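Sturnimus walking map, Mendonça and the river towns. Folded paper, 12 bucks. Had it with me all week in November, so quick notes before I forget.

Good stuff first. Paper is tough. Got rained on crossing the lower bridge and it dried flat on the radiator. Street names big enough to read without my glasses, which is rare. The old mill quarter is drawn right, even the stairs behind the market that my phone thinks is a road.

Bad stuff. Bus stops are a mess. Number 6 hasn't stopped at the station side for ages, Efe Adeyemi at the guesthouse told me and then I saw the sign myself. Walked up the hill with a suitcase for nothing. Also the fold. The town center sits right on the crease so it's the first bit to wear thru.

Population box on the back, local history, a paragraph on the flood wall. Fine. Skimmed it on the train. They spell the east district two diffrent ways on the same side.

The Collent map is cheaper and covers more, 35 towns I think it says on the cover, but you get a thumbnail of each and no footpaths. Plarnen only if you drive. Nkechi Bashir had that one and we spent half of Tuesday looking for a trail that wasn't on it. Sturnimus had it, dotted line, right where it should be.

Wish they'd mark public toilets. And drinking water, there's a tap by the church and another at the ferry landing, neither on here.

4 out of 5 from me. Would be more with the buses fixed.

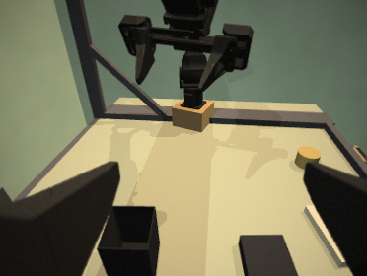 Oh and buy it before you go, the kiosk at the station was sold out both times I asked. Bookshop on the square had 2 left, same price.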